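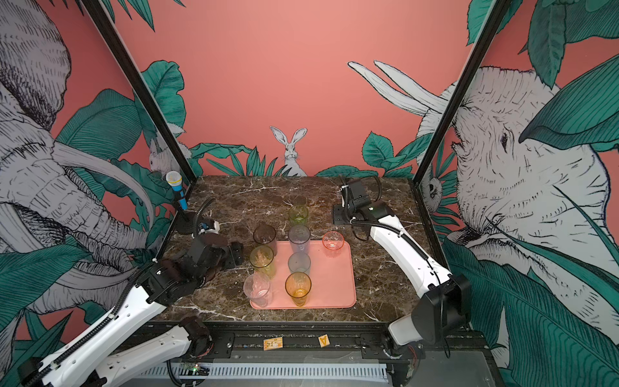
How a Robot Learns to Put Cups on a Tray

You learned to pick up a cup when you were very small. You grabbed it, dropped it, tipped it over and tried again. After a while your hand just knew what to do. Robots can learn by practice too, but most of them begin by copying a person.

At the Bradby robot lab, a team wanted to find out what kind of copying works best. Raili Rissanen and Sota Nomura planned the test. They picked plastic cups because cups are harder than they look. You can see through many of them, and robots find see-through things confusing. A cup that lies on its side can also roll.

Step one: a person shows the robot

A person moves the robot's arms by remote control and does the job from start to finish. The robot saves everything. It saves what its cameras saw and how each joint moved. One full turn at the job is called a demonstration, or demo for short.

The team made 400 demos. That took Ebenezer Opoku and Asanka Weerasinghe most of September. They took turns, because your hands get tired.

Step two: the computer looks for patterns

Next, a computer program goes through all the demos. It looks for links between what the cameras saw and what the person did. If there was a cup on the left, which arm moved? How far did the gripper open? The program makes a guess, checks the guess against the demo, and changes itself a little. Then it does that again, many times over. This is called training. 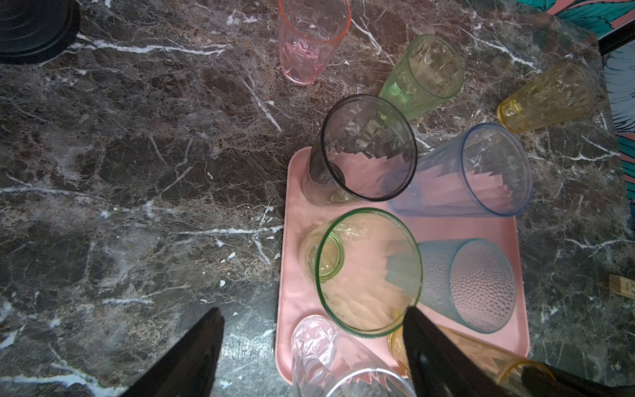 A robot needs more than one view to do this well. A camera high up can tell it where the cups are. A camera near the gripper can tell it which way a cup is pointing and whether the fingers are lined up with the rim. People do something like this when they lean in to thread a needle.

Step three: a fair test

The team trained the robot in 2 different ways. The first robot program, named Cuvmont, learned only from demos where the cups started out standing up. The second, named Tronell, learned from a mix. In some of its demos the cups were standing, and in others they had been tipped over.

Both programs got the same number of demos. That is what makes the test fair. If one had more practice than the other, you could not tell what made the difference.

Then each program had 40 tries with cups lying down. Cuvmont got the job done 4 times. Tronell did much better, though it still had trouble when two cups were touching.

What does it mean?

Practice helps most when it includes the messy problems you will meet later. The result comes from one lab and one kind of job, so the team cannot say it is true for every robot. Fahad Naqvi is now planning the same test with spoons.

Words to know

Gripper: the part of a robot arm that holds things.
Demo: one full turn at a job, saved for the robot to copy.
Training: when a computer program changes itself to make better guesses.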